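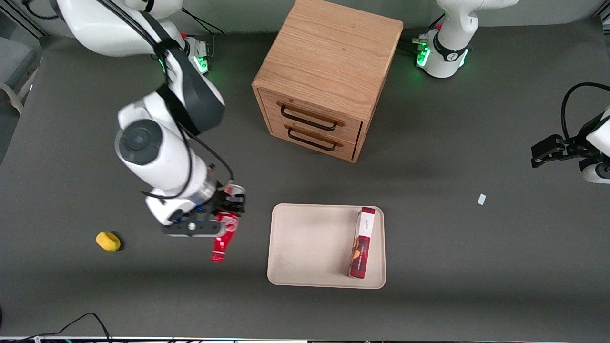 Guides > Desk Storage > Two-Drawer Cabinet and Tray > Section 6

6. Placing the cabinet and tray

6.1 Wipe the tabletop with a dry sponge. Grit under the cabinet will scratch a matte surface.

6.2 Stand the oak cabinet toward the rear, with both bar handles facing the user. Allow full drawer travel in front.

6.3 Set the tray flat. Keep it clear of the drawer path.

CAUTION: Lift the cabinet by its base. Do not lift it by the handles.
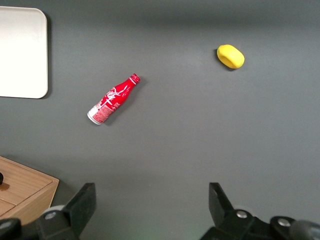 Droltside Works / Technical Publications

6.4 Lay aluminum bottles on their side on the tabletop or in the tray. The raised rim stops slow rolling only.

6.5 Open one drawer at a time. With both drawers out and loaded, the cabinet can tip forward.

NOTE: Red aluminum marks pale trays if dragged. Lift and set down.

6.6 Retighten the handle screws after the first 100 openings.

Comments

Osaze Okeke: 6.6 gives no torque. Hand tight?

tzanetos_k: Hand tight is fine. Mine loosened again by March.

praltberg9: Does the tray fit inside the lower drawer? Section 9 doesn't say.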